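Pre-Run Software Checklist, Card Handover Cell
Site: Narnutum demo floor
Checked by: Mariann Somogyi
Date: 11 June 2022
Controller build: 3921

Mark each item OK, OK with comment, or HOLD. A HOLD on any item in sections 1 to 3 means no powered motion with a person at the table.

1. Control

1.1 Emergency stop cuts torque on arm and hand. OK.

1.2 Watchdog trips when the command stream stops. OK with comment. Limit is set to 143 ms in the config file, but the Rilby launcher still has its own default and loads it first. Start from the command line until the launcher is patched.

1.3 Speed cap active in the handover zone. OK.

1.4 Finger current limits loaded. OK with comment. The thumb limit was missing from the first file I was sent. Petridis supplied a corrected one and I compared it line by line with the copy on the controller.

1.5 Hand opens on release request from any state. HOLD. It does not open if the request arrives while the planner is replanning. The request is dropped, not queued. Ticket 211.

2. Perception

2.1 Wrist camera calibration matches the current mount. OK with comment. Redo this any time the bracket is touched, even if the numbers look fine.

2.2 Card detector gives a stable pose for a card in the fingers and for cards standing in the tray. OK with comment. Pose is steady in the tray. In the fingers it jumps when a person's hand comes close to the card.

2.3 Carpet and floor tape masked out of the wrist view. HOLD. The mask was drawn for the table height only. With the hand over the floor, yellow tape comes through as a card candidate at low confidence – low, but above the threshold.
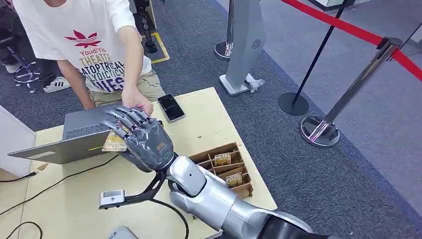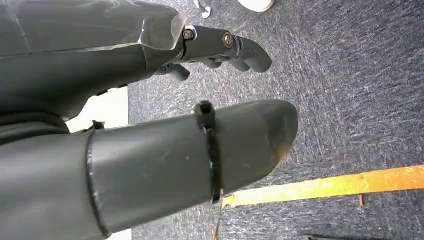
3. Planning

3.1 Table, laptop and tray present in the collision model. OK with comment. The laptop is modeled closed. Change it to the open shape, with margin for the lid.

3.2 Phones and other small items on the table. OK with comment. These are not in the model. Clear them before the run or add a box by hand.

3.3 Planner time limit set to 800 ms, then stop in place. OK.

3.4 Cable slack counted in the wrist rotation limits. OK with comment. The limits are right, but they sit in two files. Keep the Bideteck one and delete the other.

4. Logging and tooling

4.1 Joint states, camera streams and planner output share one clock. OK.

4.2 Disk space checked before the session. OK.

4.3 Log names include the build number. HOLD. The script writes the build it was compiled with, so two builds can end up under one name. Does not block motion.

Result: HOLD on 1.5 and 2.3. Rerun both after the fix, then repeat all of section 1 on the new build. Item 4.3 can wait for the next release.

Signed: M. Somogyi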